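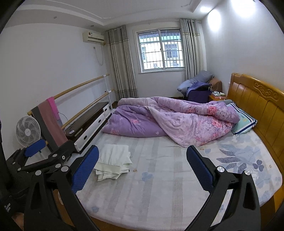 Irnden House linen and bedding project
Progress report to the Botmont Fund
2020-07-16
Prepared by Eyvindur Vídalín, house manager

1. Where we are up to

The grant covers bedding for the guest bedrooms at Irnden House and the hours needed to sort what we already had. Sorting began in February and is finished. All bedrooms on the upper floor have now been gone through, and the ground floor rooms are being made up one at a time.

We logged 159 pieces of linen. Of these, 80 were past use and have gone to the animal shelter in Grornham as bedding and rags. The rest were kept, washed and put back on the shelves by bed size.

2. How the rooms are being done

Each bed is stripped, the mattress is checked and turned, and a fitted sheet goes on first. Comforters and pillows are put on the bed while the flat pieces are folded, so that everything for that room stays in that room. The larger bed with the carved wooden headboard has the striped sheet with the blue flowers, and the lilac comforter with the coral-pink flowers is staying with it. We had planned to buy matching sets throughout. After sorting we decided to use the good pieces we had, even where the patterns differ, and spend the money on mattress protectors.

The old wooden bed frames are sound. Two slats were replaced in one room and the bolts were tightened in the others.

3. Spending

Baldursdóttir Laundry did the first bulk wash for $188, paid in full. Mattress protectors have been ordered and the invoice will be in the next report. Nothing has been spent on new comforters.

4. Problems

Fitted sheets were the main trouble. Several had no size label and had to be tried on a mattress before we could shelve them. They now have a cloth tag sewn into one corner — blue for double, white for single.

The linen cupboard on the ground floor is damp at the back. We have moved everything off the bottom shelf and asked for a quote on a vent.

5. Still to do

Finish making up the ground floor rooms.
Fit the mattress protectors when they arrive.
Print a bed-making sheet for the inside of each wardrobe door.
Send the vent quote to the Fund for approval before any work is booked.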